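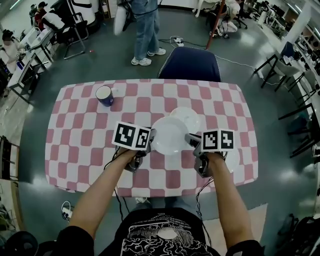 By the news desk editor, Getthorpe Notes

I went along to the big hall in Getthorpe this afternoon expecting a quick look at the new table things, and I stayed until they were putting the lights out! The hall is trying out a tea table setup for its September open house, and the whole look hangs on one checkered tablecloth, a few plain white plates and a dark blue mug. That's it, and I love it.

The cloth is the Caltton one that a lot of you wrote in about last spring (yes, it's back, and yes, it comes in the long size too). The plates are from Stilleo, who are lending 300 of them for the open house, along with 200 mugs. I picked one up and it has a nice weight to it – not so heavy that you'd dread carrying a stack up to the mezzanine. 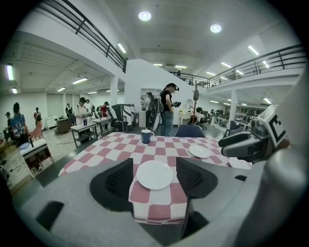 I did wonder if the check would be too much in a room that size, with all that white on the walls and ceiling. It's fine. It needs something loud in there, to be fair, and last year's beige cloths just vanished. My only grumble is that a checkered cloth shows you right away when a place setting is crooked, so whoever lays the tables had better have patience.

Last year's open house brought in 1,012 people, and the tea ran out well before closing. More tables this time, I'm told, and the cakes are coming from Rojanasak again – get there early if you want the coconut one.

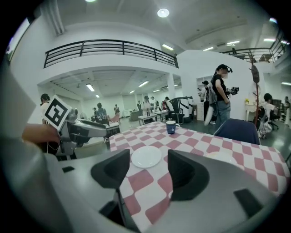 White plates and a navy mug on the checkered cloth, Getthorpe hall.

Doors open at 10 in the morning and entry is free. If you have a cake stand to lend, drop it at the front desk with your name taped underneath.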